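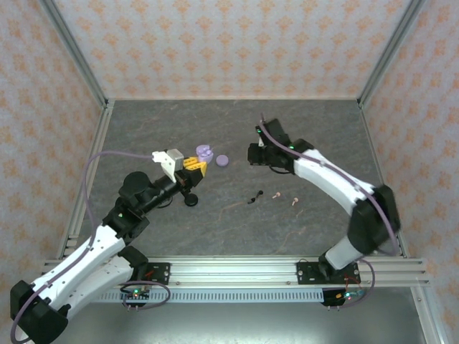

Pattern repeat is the length of paper from one motif to the next identical one, measured straight down the wall. It decides how much paper gets wasted, so work it out before you order. A plain paper has no repeat and every strip can be cut to wall height. A damask, such as the peach-orange one on cream running across the back wall and both side walls, has to line up at each seam, so every strip is cut to a whole number of repeats.

## Working out the cut length

Measure the wall height, add four inches for trimming, and round up to the next full repeat. The Lellville practice room has a wall run of 416 inches. Divide that by the width of the paper and round up to get the number of strips.
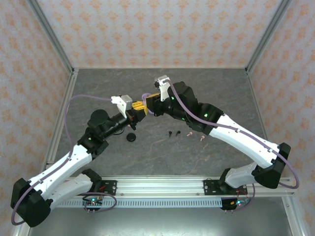
Multiply the strips by the cut length. For the practice room this comes to some 2,560 inches of paper. Divide the wall height into the roll length first, though, as short ends can't be joined.

## Inside corners

Never wrap a full strip around an inside corner. Cut it so half an inch turns onto the next wall, then hang the offcut from a new plumb line.
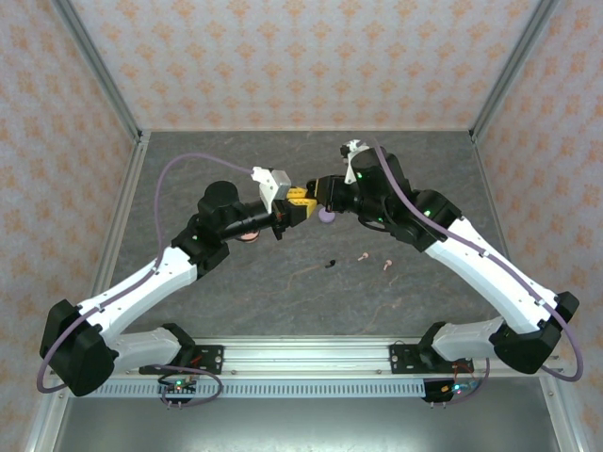 Which wall should be hung first?

Start with the wall people face when they come in. Any mismatch then ends up in a corner behind them.

Bring a Cekton seam roller and a sharp knife to the next session.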